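4.2 Casting news and what viewers remember of it

Casting announcements for period dramas follow a pattern so steady that our coders began to finish the sentences aloud. An actor is "joined by" other actors. Somebody is "best known for" a part they would probably like to stop discussing. We took 835 such notices and asked how much of each one a reader keeps after a week. The short version is the name of the old part and very little of the new one.

Readers in the Nernthorpe panel were shown notices for the television serial Plarkholm, in which Jarmila Kopecký plays a factory owner's widow. Asked the next Tuesday who she was playing, most named her detective from Felar, a show that ended seven years earlier and had, by general agreement, one season too many. 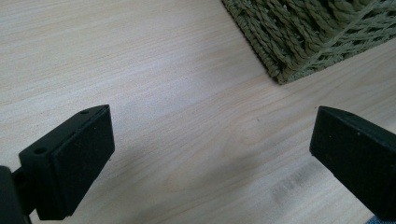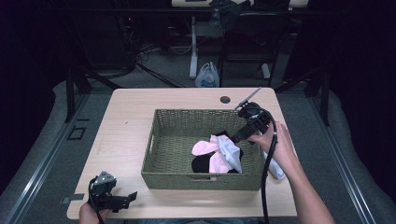
Figure 3. Tabletop with a woven basket, two views.

Does a longer notice help readers remember the new role? Length made no difference we could measure, and notices over 500 words were mostly abandoned before the new role came up.

Placement did matter. When the character's name came ahead of the actor's past work, recall improved, though publicists seem to regard this order as a kind of rudeness. The one production to try it throughout, the feature Ďurica, was also the one whose lead had no past work to list. We therefore treat its strong result with some caution, and return to the matter of unknown leads in Section 5.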